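Print this chapter
E-mail this chapter to a colleague

Chapter 3
Storage Density and Retrieval in Small Commercial Kitchens

3.1 Scope of the chapter

Chapter 2 treated the kitchen as a sequence of work zones and derived the minimum bench length for each. The present chapter deals with what is kept in, under and above those benches. Storage is commonly specified by volume: a drawing will call for so many litres of dry storage, so many metres of shelf, so many drawers of a nominated depth. Volume is easy to measure and easy to price. It is a poor predictor of how a kitchen performs during service, when the governing quantity is the time taken to locate, grasp and remove one item from among others.

Two terms are used throughout. Storage density (D) is the ratio of the volume occupied by stored goods to the gross volume of the enclosure, including clearances. Retrieval cost (R) is the mean time, in seconds, between the decision to fetch an item and the moment it is clear of the enclosure. The two are coupled. As D rises, items are stacked or nested, and R rises with it, slowly at first and then steeply. The density at which the slope of R begins to increase sharply is called the knee of the curve, and most of the design work in this chapter consists of keeping an enclosure on the correct side of it.

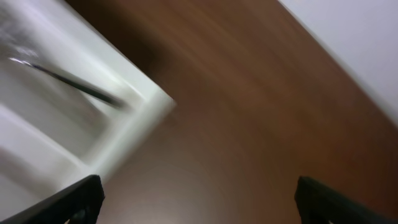 The position of the knee depends on the class of goods. For uniform goods, such as stacked dinner plates of one diameter, it lies at a high density, as the top item is always an acceptable item. For mixed goods it lies much lower. A drawer of assorted utensils may be only one-quarter full by volume and already past its knee – handles cross, heads interlock, and the removal of one item displaces its neighbours.

3.2 Classes of stored goods

Goods are divided in this text into three classes.

Class A: uniform and interchangeable. Plates, cups, folded tea towels, takeaway containers of one size.

Class B: uniform within a group but not between groups. Table cutlery is the standard case. Any fork of a given pattern may be substituted for another, but a fork may not be substituted for a spoon.

Class C: individual. Tongs, peelers, whisks, thermometers and specialist knives, each of which is sought by identity.

Class B goods respond well to partitioning. If a drawer is divided so that each compartment holds one group, the contents of each compartment become Class A and the retrieval cost falls accordingly. The penalty is a loss of usable volume to the partitions and to the unused space in compartments whose group is small. Class C goods respond less well, and a separate compartment for every item is rarely justified outside laboratories and pastry sections.

3.3 Partition geometry

A compartment is described by its length, its width and its orientation to the front of the drawer. Long compartments running front to back suit slender implements, which can be lifted by the near end. Compartments running side to side require the hand to rotate at the wrist, and their walls should be kept lower where the material permits. Mixed orientations within a single insert are common in domestic products and are acceptable in commercial work, provided that the most frequently used group is assigned to the compartment nearest the operator.

Compartment width should be set by the widest item of the group plus a finger allowance at each side. Where implements are splayed when at rest, the resting width governs and not the closed width. Designers working from catalogue dimensions often overlook this point.
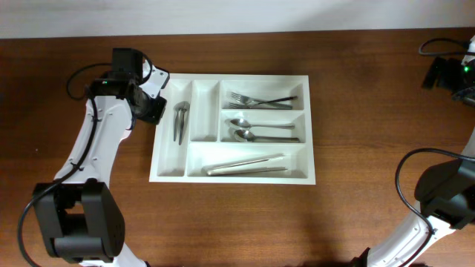
3.4 Worked case: the Porkenby tearoom

The Porkenby tearoom seats 40 and operates from a galley kitchen with a single run of drawers beneath the pass. Before refitting, table cutlery was held in one undivided drawer and sorted by hand at the start of each shift. The refit, drawn up by Brollanholm, retained the carcass and replaced the interior with fixed partitions. A retrieval trial of 123 timed removals was recorded before the work and repeated after it. Mean R fell by about 24 per cent, although D was slightly reduced.

The result should be read with caution. Staff were aware of the trial, and the second series was recorded in December, when the menu was shorter. The data are tabulated in Appendix B and are used again in Problem 3.9.

3.5 Cleaning and material constraints

Any partition introduces internal corners, and any internal corner collects crumbs. Removable inserts are preferred where the drawer sits beneath a preparation bench. Moulded inserts should have a radius at the junction of wall and floor sufficient to admit a folded cloth. Timber partitions are used in the Lozano system but need periodic re-oiling, and their colour darkens unevenly in drawers adjacent to ovens. The Tralletti range uses coated steel with lift-out walls, which allows the layout to be revised as the menu changes but admits some rattle.

Section 3.6 develops the retrieval model for two operators sharing one enclosure.

Reader comments

galley_hand: The definition of D in 3.1 includes clearances but the Appendix B table seems to leave them out. Which one is used for Problem 3.9?

M2_fitout: Second printing has the corrected table. Clearances are in.

bench_and_flour: Would have liked more on Class C. Our pastry section is nearly all Class C and the advice here runs to one sentence.

Related chapters

Chapter 2: Work Zones and Minimum Bench Length
Chapter 4: Cold Storage and Door-Opening Losses
Chapter 7: Warewashing Flow and Return Paths
Appendix B: Retrieval Trial Data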